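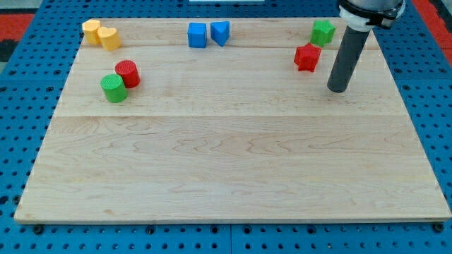
I had meant to talk to Ayodele Mohammed for half an hour, and we ended up closing out the coffee shop. Part of that's my fault, because I kept asking her to explain things twice. Part of it is that she's been waiting a couple of years for someone to ask about consent pop-ups, and once I did, there was no stopping her!

Mohammed is a privacy lawyer in Boston who used to work for regulators and now works mostly for the small companies regulators write letters to. Her best known client at the moment is Giltlow, a neighborhood messaging app with a loyal following and, until this spring, a sign-up screen that the state's privacy office really did not like. In May the office sent Giltlow a formal notice. It said the app had been sharing location data with an advertising partner, Toltine, and that the permission people gave for it was buried so deep it didn't count as permission.

So how deep was it? I asked her, and she laughed and put down her cup.

"You had a big green button that said Continue," she said. "Then you had a gray line of text under it, and if you tapped the gray line you got a menu, and in the menu there was a switch, and the switch was already on. I'm their lawyer and I'll tell you I didn't find it the first time. I had to call the office and ask where it was."

I like it when people admit that kind of thing. I told her I'd have given up after the gray line.

"Everybody did. The number in the notice is 1186 complaints, and when I read through them, most people weren't even angry about advertising. They were angry that they'd never seen the question. I think that's fair, and I told the client so on day one."

Giltlow's first answer to the office, which went out before she was hired, ran to 30 pages. She is polite about it, but only just. It attached the full privacy policy, a history of the policy and a glossary, and it didn't say whether the switch had been on or off by default — the one thing the office had asked in plain words.

"I used to be on the other side of that desk," she said. "You open the reply, you look for your question, and it isn't there. So you write again, and you're a little less friendly. Then the second reply is also long. By the third letter you're drafting an order."

Had it gotten as far as an order here? Very nearly, she told me. There was a draft. It would have stopped Giltlow from signing up new users in the state until the screen was changed, and for a company that size a month without new users is a big deal. What got everyone talking again was a meeting with Nnamdi Lawal, who handles technology cases for the office, and who (I was a bit surprised by this) agreed to get on the phone with me the next day.

Lawal talks slowly and picks his words, which made my notes a lot easier to read. I asked him if he'd really have gone through with it.

"Yes," he said. "The draft was ready to be signed. I don't send people drafts to scare them."

But he also said he would much sooner have a working screen than a court date. His office has a small staff, and a hearing eats up weeks. "If a company comes in and says, this is what the code does, this is the day it started, this is who got the data, I can work with that. I may still fine them. But we're having a conversation."

I asked him what had changed in that meeting, and he said they brought an engineer. That was it. The engineer opened a laptop and showed them the setting, and showed them what was sent to Toltine when it was on, and they had more in an hour than they'd gotten in the whole first round of letters.

When I passed this along to Mohammed she nodded a lot. Bringing the engineer had been her idea and the company hadn't loved it. "They were worried he'd say too much," she said. "He's a very open guy. I said, that's exactly who I want."

The agreement they signed is short enough that I read it on the train. Location sharing is now off unless you turn it on. The question gets its own screen, with two buttons the same size and the same color. Giltlow has to ask its existing users all over again, and it has to delete what it collected from anyone who says no or doesn't answer. Toltine has to confirm in writing that it has deleted its copies too. There's a fine, up to 817 dollars per day if the deadlines slip, and nothing if they don't.

I said that sounded kind of small. Mohammed didn't agree, and neither did Lawal when I tried it on him, so I'm outvoted. Her point was that a daily fine keeps a little company awake at night in a way that one big number, argued over for years, doesn't. His was that the deletion is the expensive part, and I suppose anyone who sells ads would say the same.

What about everyone else, though? I have a phone full of apps and I'd bet most of them have a gray line somewhere. Mohammed thinks the state will go after a handful of them this year and that the rest will quietly copy whatever Giltlow's new screen looks like. She's already had a call from Balogun, the delivery service, asking her to look over their sign-up before anyone sends them a letter. "That's a first," she said. "Nobody ever calls me before!"

We went back and forth for a while on whether people read these screens at all. I said I don't. She said she doesn't either, always, but that she thinks a person who's tired and standing in line should still be able to say no with one thumb. She counted the taps it used to take on Giltlow, out loud, on her fingers, and got to 5.

The new sign-up screen has to be live by Mon 12 August. She's going to install the app from scratch that morning, on her mother's phone, and hand it to her mother without saying anything. I asked if I could come along, and she said she'd have to check with her mother.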